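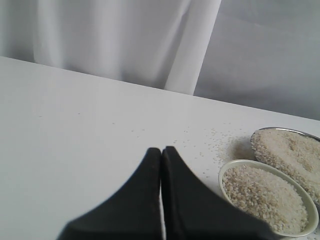
Photo: Merrick Arts Weekly

Zoltán Erdős wants to talk about tuning before we talk about anything else, so we talk about tuning. I've called him to ask about Grekham, his new album of solo pieces for cimbalom and reed organ, and I have a page of questions in front of me. It's a good ten minutes before I get to the first one.

"The reed organ was built flat," he tells me. "A little flat everywhere, and then very flat in two places. So I had to pull the cimbalom down to meet it. You know how many strings that is? I broke three. I said some words in Hungarian."

If you only know Erdős from Pular, the quartet record that got him a small but pretty devoted following, the new one may throw you at first. Pular was busy. It had a drummer who never seemed to sit still and a clarinet that chased the tune all over the place (I loved it, I wore it out in the car). Grekham is one man, two instruments and a whole lot of air. Some of the tracks take a full minute to get going, and one of them, "Zuver," never really gets going at all. I mean that as a compliment, and I tell him so.

He laughs. "My sister said the same thing, but from her it was not a compliment."

The album was recorded in an old grange hall a short drive outside Merrick, over 13 nights last November. Nights, he says, because of the trucks. There's a gravel pit up the road and during the day the low reeds would pick up the rumble and start to hum along with it. He tried to use that for a while and then got sick of it.

"I thought, great, the trucks are in the band now. Then I listened back at home and it was just trucks."

I ask him what a normal night was like. He'd show up after supper, light the stove, and wait for the hall to warm up enough that the strings would settle. Then he'd tune for an hour, play for two, and go home. He made 253 takes in all, most of them under four minutes, and he kept every one. I ask why. He says he doesn't trust himself to know what's good the same week he plays it.

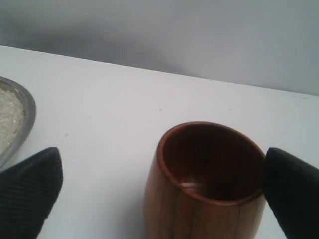
The picking took longer than the playing did. He went through the takes over the winter with a notebook, writing down one word for each. "Slow." "Church." "Goat." (I asked about goat. He can't remember.) By spring he had it down to 25, and from there he started laying them side by side to see which ones wanted to be neighbors.

"That's the part I like best," he says. "I would be happy only doing this. Somebody else could play."

I don't believe him for a second, because the playing on this thing is gorgeous. The opener starts with just the felt-covered hammers rolling on one low string, so soft I turned the volume up, and then the reed organ comes in underneath and I had to turn it right back down. There's a waltz about halfway through that limps a little on the third beat, like it has a stone in its shoe. And the long piece near the end, the one named for the album, has a chord change I've played for everybody who's come through my kitchen this month. They've been polite about it.

He grew up playing cimbalom at weddings with his uncle's band, and he says that's where he learned to play quietly, which seems backward to me. Weddings?

"During the dinner," he says. "People are eating, the old men want to talk. If you play loud at the dinner, my uncle hits you with the bow. Later, when they dance, you can play how you like. But dinner is four hours."

So is this a dinner record? He thinks about it for long enough that I check whether the call dropped.

"It's after the dinner," he says finally. "Everybody went home and there are still the chairs to put up."

I ask about the reed organ too, since it's the real surprise here. It came with the hall. Two of its keys don't sound and one pedal squeaks, and you can hear the squeak all through the second side. His mixing engineer offered to clean it out. Erdős let him try it on one track, hated it, and had him put the squeak back in. He's been asked about it at every show since, he says, and opinion is split.
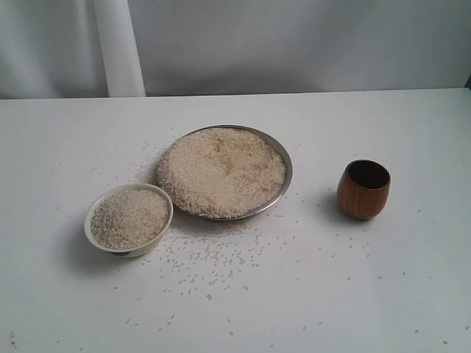 Zoltán should have left the trucks in as well, one listener wrote to me after I played a couple of tracks on my radio hour, and the squeak was what made her pull over and look up his name. Another caller wanted to know if something was wrong with our transmitter.

I pass both of these along and he's delighted, mostly by the second one.

There's a vinyl pressing, 200 copies, with sleeves he's stamping by hand at home. He's behind on them. A few shops have asked for more and he's told them to wait, and he doesn't sound too worried about it. What he does want is to get the quartet back together. They haven't played in a room since before the shutdown, and the drummer has moved two states away, but they've been mailing recordings back and forth and he has a stack of new tunes that need, as he puts it, "a person who can't sit still."

Before that he'll play the Grekham pieces at the grange hall on 14/11/2021, reed organ and all, with the stove going. He tells me to bring a sweater anyway and sit on the left side, near the low reeds.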